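4 Washing, drying and the cupboard

4.1 Before the first wash

The Atent Min is a condenser dryer for small flats. It holds less than you hope. Read this section before loading it, or read it afterwards with a shrunken jumper in your lap, as most owners of the old model seem to have done.

1. Stand the dryer on a level floor with a gap of 12 cm behind it. A carpet is a floor, but a poor one for this purpose.
2. Pull out the water drawer and remove the foam block. The dryer will run with the foam block in place. It will then tell you the drawer is full, for ever.
3. Push the drawer back until it clicks.
4. Plug the dryer into a wall socket. Do not use an extension lead.
5. Run it empty on Warm Air for 9 minutes. A smell of new paint is usual and goes off by the third load.

CAUTION: The door glass gets hot. It looks exactly the same when it is hot.

4.2 Sorting the load

Turn out the pockets. The Min has no coin trap, and a tissue will find its way into every sock you own.

1. Read the care label on each garment. If the label has been cut out because it itched, use Cool.
2. Put towels in one pile and everything else in another. Towels take nearly twice as long, and the dryer stops when the average item is dry, leaving you with crisp shirts and damp towels.
3. Turn printed T-shirts inside out. Prints crack in heat, and they stick to each other if they get the chance.
4. Do up zips. Leave buttons undone.
5. Shake each piece before it goes in. A garment that enters as a ball will leave as a ball.

Note: Wool, silk, and anything with rubber backing stay out. So do slippers. We have had letters about slippers.

4.3 Choosing a programme

Turn the dial clockwise. It does go the other way, but the Nundari control board counts the clicks and will sulk until you unplug it.

Cool: prints, gym wear, anything you are fond of.
Warm Air: freshening up things that are already dry.
Cotton: towels, sheets, plain shirts.
Timed: for people who do not trust sensors. Set the time, then check at the halfway point.

The dryer draws 650 watts on Cotton. If the kettle and the dryer together trip your fuse, choose one.

4.4 When it stops

1. Wait for the second beep. The first is only the drum slowing down.
2. Empty the water drawer. The water is not for drinking, nor for the fish.
3. Lift the lint filter and wipe it with a dry hand. Washing it is allowed once a month; put it back only when it is fully dry.
4. Take the clothes out at once and lay them on a clean, flat surface. Leaving them in the drum until tomorrow undoes the whole business.
5. Fold from the sleeves inwards, or hang.

If the display shows 39, the filter is missing. Look on top of the machine, where you put it.

Spare filters and drawers come from Ratden, who will ask for the number inside the door. Copy it down now, while the door is open and your hands are free.
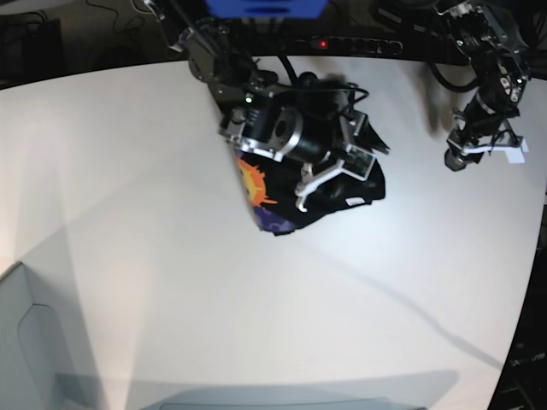 Fig. 4. Black garment with sun print, bunched and crumpled.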